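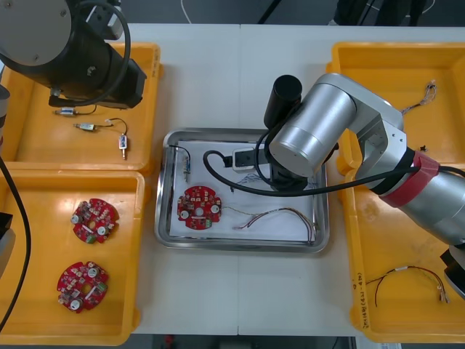

Most small repair and assembly shops spend their money on test gear and good lighting. I think they should spend some of it on trays first.

A plastic tray costs very little. Avine, the shop where I worked for six years, bought 92 of them in one order and still paid less than it did for one bench meter. Before that, boards, sensors and harnesses shared one cardboard box per job, and each morning began with untangling.

One kind of part to a tray is the rule I would defend. Round boards go with round boards. Sensors with leads get their own. A sheet of plain paper in the bottom of the working tray is worth having too — you can write on it, and small parts show up well against white.
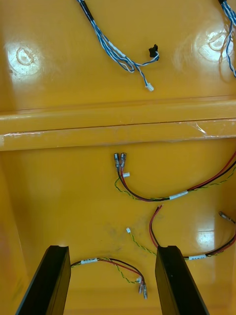 Harnesses with their connectors and spade terminals, laid out on yellow plastic.

Wire is where the habit matters most. A harness thrown in with boards will hook on something, and a bent terminal can hold up a 600-piece order as surely as a dead board.

The usual objection is space. Trays do take up the bench, and people at Samis told me they went back to boxes for that reason. I would get a second table.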